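Momel Housekeeping and Inspection Software: Member Review

Reviewed for the Lodging Operations Bulletin by Nélida Pereyra

Independent hotels have generally kept their room inspection records in one of two ways: on paper forms filed by floor, or in a module supplied with the property management system. Momel is offered as a separate product that replaces both. It assigns rooms to attendants, records the result of each inspection, and passes maintenance faults to the engineering desk. This review considers the edition sold to properties of fewer than 100 rooms, priced at $439 per year for a single site.

The software was tested for four months at the Firby, an extended-stay hotel of 36 suites, each with its own kitchenette. The property had used paper forms until the trial began. Momel's staff supplied remote training on the same terms offered to any new customer, and the Bulletin paid the standard subscription.

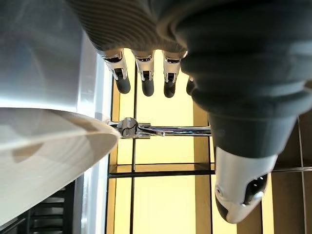
Setup took one afternoon. Room types are entered first, followed by the checklist that belongs to each type, and the system then produces a daily board showing departures, stayovers and rooms out of service. Checklists may be copied from one room type to another, but a later change to the original does not carry over to the copies. Properties with several similar room types should settle the wording of their lists before copying anything. The Firby did not, and its executive housekeeper, Soledad Medrano, had to correct the same line in every list by hand.

Attendants view the board on a phone or tablet. Text is large and the buttons are well spaced. A room is opened with one tap and closed with two, and a fault can be reported without leaving the checklist. The program continued to work in the east stairwell and the basement linen store, where the hotel's wireless signal is poor, and sent its entries when the connection returned. On two occasions an entry made offline appeared twice. Momel acknowledged the error and issued a correction before the trial closed.

Reporting is the strongest part of the product. Over the test period the hotel logged 1,137 inspections, and any of them could be retrieved by room, by date or by inspector. Managers who must answer a guest complaint or an insurer's inquiry will find this useful. Exported reports are plain and print cleanly on letter paper - a small matter, but one that several competing products handle badly. 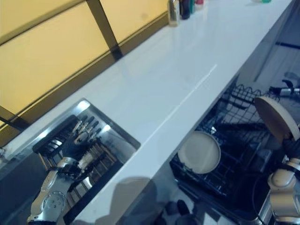

Grotberg, July

The general manager of the Firby, Baldur Gunnlaugsson, was asked whether the software had changed the working day. He replied that the morning meeting had become shorter and that room releases to the front desk were more predictable. He was less satisfied with the scheduling screen, which assumes that every attendant works a full shift. Part-time staff must be entered as full-time and then blocked out for the remaining hours. Almost a third of the Firby's housekeeping staff work part-time, and the weekly schedule therefore took longer to prepare than it had on paper.

Front desk supervisor Frida Ragnarsson reported that the room status display was accurate but slow to refresh in the hour before check-in, when it is most needed. A manual refresh button is provided. The connection to the hotel's property management system, sold by Memon, worked as described, although the initial mapping of room codes required a call to each company. 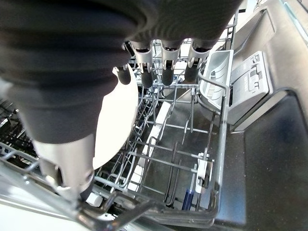

SUPPORT AND CONTRACT TERMS

Support is available by telephone from 7 a.m. to 7 p.m. and by e-mail at other times. Telephone calls were answered promptly. E-mail replies were courteous but tended to repeat the text of the online manual, and one question about user permissions was answered only after it was sent a second time.

The contract runs for one year and renews automatically unless notice is given in writing 60 days before the end of the term. Data can be exported in full at any time, including after cancellation, for a period of 90 days. These terms are reasonable. The liability clause is broad, and properties that intend to rely on inspection records in a dispute with a guest or an owner should have it read by counsel. 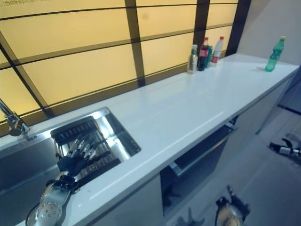
Checklist design deserves separate comment, as the standard lists supplied with Momel were plainly written for conventional guest rooms. The bathroom and bedding sections are thorough. The kitchenette section consists of a single line, "kitchen area clean," which gives an inspector no guidance. A counter with a sink set into it and a black dish rack standing in the basin, as illustrated, calls for at least separate lines for the rack, the basin, the faucet and the counter. Ms. Medrano wrote her own section, and the software accepted it without difficulty. Extended-stay operators should allow time for the same work.

Access controls are adequate. Each user signs in with a personal code, and inspection results cannot be altered once a supervisor has approved them. Corrections are added as dated notes beneath the original entry. Steinar Baldursdóttir, who handles engineering at the property, asked for a way to attach supplier invoices to a closed fault. The current version does not provide one.

Momel is recommended for independent hotels with mainly full-time housekeeping staff and one or two room types. Extended-stay properties may also consider it, provided they are prepared to rewrite the supplied lists. Hotels that depend heavily on part-time attendants are advised to wait until the scheduling screen has been revised.

Rating: Recommended, with reservations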